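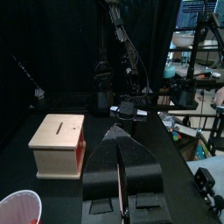 Visit report: Penoretti open afternoon, Nedivden

The Penoretti lab in Nedivden opened its manipulation hall to outside visitors for one afternoon in January. I went because we have been asked at work, more than once, whether a pair of arms could take over kitting and light packing, and because the invitation said visitors would be shown unedited runs. Most open days show a video and one rehearsed demonstration. Penoretti kept to the invitation, and the notes below are mostly about what happened between attempts.

Getting there and format

The building is on the old textile site, second gate. The first gate is closed and the sign still points to it. Registration was at 1 p.m. and the first group went in at 1:30. Groups stayed with one station until the staff moved them on, so I did not see everything. There was no written handout apart from a list of chores, which I return to below. Phones were allowed except near the server room.

The hall is smaller than the photographs on their website suggest. Most of the work is done on benches, under arms mounted at the table, with props that could have come from any kitchen or toy cupboard. A bench is a modest test of a household. Nothing has to be carried through a doorway, the lighting stays the same, and the object is always within reach. The staff said this without being asked. Their position is that an arm that cannot empty a cup on a bench will not do it in a kitchen, and that the mobile base can wait.

The slot bench

I spent the longest time at the bench with the pale wooden box, the one with the diagonal slot in its lid. It stands on a black tabletop in front of a black curtain. The grippers are black two-finger units, and the fingers are broad at the top and narrow toward the front. The task as explained was to pick a flat round piece from a cup and post it through the slot.

For a person this is close to no task at all. For the arm it splits into several problems of very different difficulty. Reaching the box is solved. Closing on a piece lying flat is mostly solved if the piece is away from a wall. Turning the piece to match a slot that runs at an angle across the lid is where the time goes, and it is also where the wrist view is least useful, as the fingers occupy a large part of it just when the piece needs to be seen.

I watched a series of attempts. On the good ones the arm approached, paused above the lid, rotated, lowered, and let go. On the others the piece landed across the slot and stayed there. What interested me was the next move. The older policy repeated the lowering motion with an empty gripper. The newer one went back, pushed the piece sideways with a fingertip, and it dropped in. The operator called this a recovery and was careful to say that it had not been programmed as a separate step. It was in the training data because the people driving the arms by hand had made the same mistake and fixed it the same way.

The lab gave two numbers for this bench. They have recorded 3,401 hand-driven episodes of the posting task and kept 2,103 for training. I asked about the difference. Part of it is dropped cameras and bad time stamps. A larger part, according to the staff, is episodes where the driver did something that worked but that they did not want copied, such as dragging the box closer with the side of a finger. They are no longer sure that throwing those away was right and are putting some of them back. No results on that yet.

Speed was poor. I did not time it, but a child would have finished the whole supply of pieces while the arm was still on its first few. The operator said the slow approach is deliberate and can be shortened. On the one faster run we were shown, the arm bumped the lid and the run was stopped.

The chore list

Penoretti works from a list of 28 chores, printed on a single sheet. It is a mix of household and workshop items: folding a hand towel, hanging a mug, sorting washers, closing a zip bag, wiping up a spill, loading a label roll, putting lids on jars. Each has one of three marks: attempted, repeatable on the bench, or repeatable with unfamiliar objects. The last mark is the only one that matters to a buyer, and it is the rarest. The sheet has 3 of them, all pick-and-place chores with rigid objects and a wide target. Sorting washers by size is one. Putting mugs onto a tray is another. The last is moving small parts from an open bin into a divided tray, which I would call the same chore as the washers with a different bin.

Folding is marked as repeatable on the bench, with their own towels. When a visitor offered a scarf, the staff declined, and I think that was the right decision for them. Thin plastic is marked as attempted only. Bags cling to the finger pads, or slide away, or come up in pairs, and a depth camera does poorly on clear film. Anyone who packs small goods for a living will see the problem. A good half of our own packing line consists of opening bags.

Wiping was a surprise in the other direction. The arm follows the surface well and does not press too hard. It cannot tell when the surface is clean, so it wipes a fixed path and stops.

Workshop station

The second station I saw was set up with Deák, a local firm that assembles door hardware. Deák supplied real parts and a real fixture. The chore is to load a spring and a pin into a housing and hand the housing on. The pin goes in. The spring goes in if it is presented upright by a feeder. From a loose tray it does not, as springs tangle and the policy has no good way of shaking two of them apart. A person does this with a flick of the wrist and would have trouble describing it.

The Deák representative was frank about the economics. With a feeder and a fixture, a conventional machine would be faster and cheaper than a learned one, and they already own such machines for their high-volume parts. Their interest is in the short batches, where building a feeder costs more than the batch earns. For those, a robot that can be shown a job in a morning would pay even at half the speed of a person, provided it can be left alone. At present it cannot. An operator stays within reach of the stop button, and an operator within reach of the stop button could be loading springs.

I found this the most useful conversation of the day. The question of whether a machine can do a chore tends to be answered with a success rate. The question on a shop floor is how long it runs before someone has to walk over. Penoretti does not yet log this figure. They agreed that they should, and said the next round of tests will record every touch by a person, including straightening the props.

Fingers and wear

Trunov makes the replacement finger pads used on some of the benches and had a small table by the exit. Softer pads hold better on smooth plastic and glazed cups, and wear faster. When a pad wears, the grasp point shifts slightly, and a policy trained on fresh pads begins to miss on thin objects first. The fix at the moment is to change pads on a schedule and accept the cost. I did not get a price. I was told to write in, and have done so.

I also asked about cleaning, which for any food use would settle the matter before performance was discussed. The pads can be wiped. The joints and cable runs on the arms I saw are open, and no one claimed they could be washed down. Gloves for arms exist, but they get in the way of the cameras.

Resets

The item I would most like to see in future reports from any lab is the reset. After each series someone leaned in, gathered the pieces, put them back, squared up the box and stepped away. It took a few seconds each time and was done without comment. In a home the reset is the chore. A robot that posts pieces into a box and needs someone to take them out again has moved the work from one side of the box to the other. Penoretti has begun training a reverse task, in which the arm opens the box and returns the pieces, so that the bench can run overnight. We were not shown it.

Assessment for our own use

Kitting of rigid parts from open bins, with someone nearby: possible now as a trial, at low speed. I would consider lending them a set of our bins and a tray to see how the unfamiliar-object mark holds up on parts they did not choose.

Bagging: no. I would look again after they have a mark better than attempted.

Wiping down benches at end of shift: works as motion, has no check on the result. A person would have to inspect, and would probably wipe again.

Anything involving springs, film, string or cloth of varying size: no.

For home use I saw nothing I would put in a kitchen unattended. The individual motions are better than I expected, especially the small corrections after a miss. The slot bench in particular was worth the trip.

Practical notes for anyone going to the next one: the coffee is in the other building, the hall is cold, and the last group at 4 p.m. gets the most time at each station, as no one is waiting behind it. Questions about data formats should be sent in advance. The person who could answer them was driving an arm all afternoon.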